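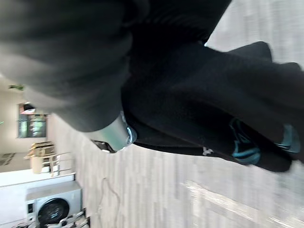 Jarnance, juillet

Le voyagiste Stuvuleo ouvrira à l'automne une liaison directe entre Bresbridge et Jarnance, avec deux départs par semaine, le mercredi et le week-end. Les réservations sont ouvertes sur son site et dans ses agences.

Jusqu'ici, les vacanciers devaient changer d'avion en route et patienter parfois toute une matinée entre deux vols. Le nouveau vol quittera Bresbridge à 7 h 40, ce qui permet d'arriver sur place avant le déjeuner. Le retour est prévu en fin d'après-midi.

L'ouverture de la ligne accompagne celle de l'hôtel Londoño, un établissement de 161 chambres situé en retrait du vieux port, dans d'anciens entrepôts de sel. Stuvuleo s'est réservé une partie des chambres pour toute la saison d'hiver. Les autres seront vendues directement par l'hôtel, qui compte aussi sur une clientèle de congrès.

Le tarif d'appel du vol sec est fixé à 69 euros l'aller simple, bagage cabine compris. Le bagage en soute, le choix du siège et le repas à bord restent payants. Pour les séjours, le voyagiste propose des formules avec petit déjeuner ou demi-pension, transferts inclus. Les prix varient selon les dates et n'ont pas encore été publiés pour les vacances de fin d'année.

« Nous avions beaucoup de demandes pour des séjours courts, et la correspondance décourageait les gens », explique Tõnu Jaunzems, responsable des destinations chez Stuvuleo. Il précise que la ligne sera maintenue au printemps si le remplissage est suffisant — aucun seuil n'a été communiqué.

À Jarnance, les commerçants du port se disent plutôt satisfaits. La plupart des restaurants ferment d'ordinaire entre novembre et mars, et quelques-uns envisagent de rester ouverts cette année. La navette municipale entre l'aéroport et le centre sera renforcée les jours de vol, avec un arrêt supplémentaire devant l'hôtel. Les horaires seront affichés à la gare routière avant la rentrée.

Les clients ayant déjà réservé un séjour avec correspondance pourront passer sur le vol direct sans frais, dans la limite des places disponibles. La demande doit être faite auprès de l'agence où le voyage a été acheté.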